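The Ring on the Quilt

My aunt's house in Stirkar had to be empty by the end of April, and my sister and I were given the back bedroom. Our cousins took the kitchen and the shed. They thought they had the worst of it until they saw the wardrobe.

We worked from the door inwards. Clothes went on the floor against the wall, bedding on the left side of the bed, and anything small went on the quilt where we could see it. My aunt had kept small things everywhere. There were buttons in an egg cup, hairgrips in a Mertens biscuit tin, and three watches in a sock, all stopped.

The jewellery was in the pocket of a winter coat. She had moved it there after the burglary at number 69 and had told my mother, who had told us, and we had both forgotten. My sister was folding the coat for the charity bag when she felt something hard in the lining.

"Sit down," she said. "There's a hole in this pocket."

I sat on the floor and she cut the lining with nail scissors. A bracelet came out first, then a receipt from Cilora, the jeweller's on the harbour road that closed when we were at school. The receipt was for 251 and it didn't say what had been bought. After that came two rings, one with a pink stone and one with a pale one.

I knew the pink one. She wore it to weddings and took it off to wash up. Neither of us had seen the other. It was thin and plain and the stone was very small, and it didn't look like something she would have chosen. She liked things that people noticed.

"Somebody gave her that," my sister said.

"Who?"

"I don't know. Somebody without much money."

We had been told there was a man once, before she took the job at the Skindeck works. He went away on a boat, or he married someone else. It depended on who was telling it. My mother said there had never been a man at all, and that her sister had simply liked her own company.

I fetched a tray for the jewellery and cleared a space on the bed. My sister put the bracelet in, and then the ring with the pink stone. The other she held for a while. She tried it on her little finger and it stopped at the knuckle. Then she laid it down on the patchwork, beside the tray, and went to ring our mother.
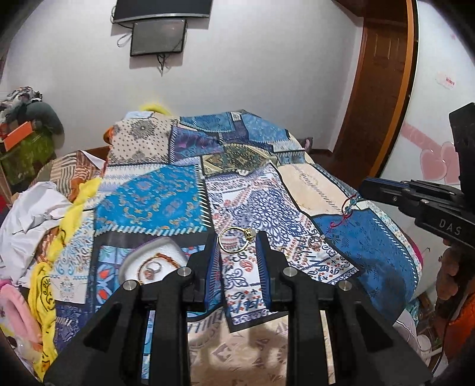
Our mother said to leave the rings out of the charity bags and not to let the cousins near them, and that the quilt was coming to her whatever anybody else had been promised. My sister asked about the thin one. There was a long gap on the line — long enough that I thought the call had dropped.

"Is it the one with the little stone?" our mother asked.

"Yes."

"Put it in an envelope. Don't write anything on it."

My sister said she would. We found an envelope in the bedside drawer, under the stamps, and then we started on the wardrobe.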